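From the Flindomeo Neighborhood Newsletter, 1/5/21

Happy new year, everybody! The tree is out on the curb, the good cookies are gone, and I've been thinking about bread. Specifically, I've been thinking about what a year of baking my own has done to my kitchen, my grocery bill and my upper arms.

I started in October of the year before last with a bag of flour from the Medina market and a recipe I'd torn out of a magazine at the dentist (sorry, dentist). The first loaf could have held a door open. The second one was worse. I'd been using water straight off the boil, and if you know anything about yeast you're already wincing.

What fixed it for me was a cheap kitchen scale. I'd always gone by cups, and my cups are heaped on a good day and stingy on a bad one. Now I put in 400 grams of bread flour, add the water a bit at a time until the dough is tacky, and let it sit for half an hour before the salt goes in. Then I fold it a few times and leave it alone while I do the laundry.

My other big change was waiting. An overnight rise in the fridge gives you a much better crust, and you can bake before breakfast, so the whole house smells wonderful while everybody else is still hunting for socks. Up to 38 hours has worked in my fridge. Past that it gets a little sour for me, though my sister-in-law likes it that way and tells me so every time.

Baskets for the table 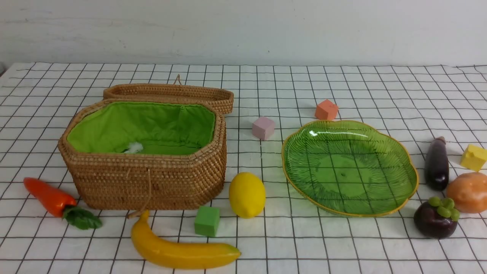
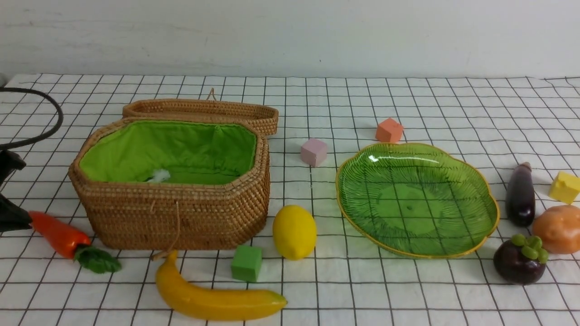 Wicker on a checked cloth, always a nice look.

Keeping it fresh

I used to put my loaves in plastic and wonder where the crust went! A paper bag is fine for a day, cut side down on the board is fine too, and after two days I slice whatever's left and freeze it. Frozen slices go right in the toaster. The really hard ends get whizzed into crumbs for meatloaf, or I cube them for soup.

If you'd like to try your hand, the Gorkine Street library has a whole shelf of bread books (second floor, by the window, next to the canning ones). I've had the fat blue one out so many times that I should probably just buy it. Next month I'm taking on rye, so wish me luck, and if you've got a recipe that isn't too heavy, please drop it in the newsletter box!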